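Notebook, bench 2, November

Flatness check on the printed marker boards from Rulbridge, carried over from last week. Board size is fine. The question is whether the sheet sits flat on the wooden table or lifts towards the corners when the heating is on. Feeler gauge under each edge, 50 readings per board, then rotate and repeat.
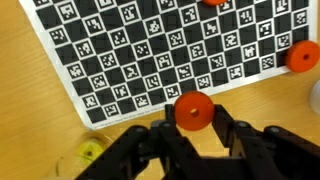

Readings on the first board came out within tolerance along both long edges. The short edges were worse, up to 0.3 mm at one corner. I want a matt surface with no creases before I trust any reading, and the sheet passes on that count. The line of tiny print along the bottom margin is left out of the measured area. Reading 374 is struck out, gauge slipped.

Second set taken with the board turned diagonally to the table. Orange-red discs used as markers for the readings, one near the left corner, one near the centre. Paper cup to stay off the board. 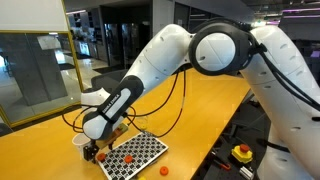
Afiq Krishnan thinks the table is the larger error and that we should put the straight edge on the wood first, then subtract. He had the same trouble with the Clestine boards and lost 192 readings to it. Agreed. Straight edge to be borrowed from Pristengate, theirs has a certificate.

Pliers and screwdriver to go back in the drawer before the next set.

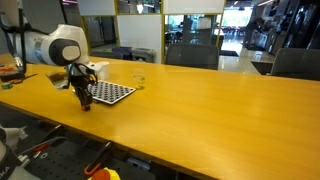 Fig. 3. Board on the table, clear cup beyond it.

Still to do: wood profile, short edges again, log sheet 119 to be retyped.

Recent entries
Boateng clamps, second trial
Drawer labels and tool list
Rulbridge boards: delivery check
Straight edge loan, Pristengate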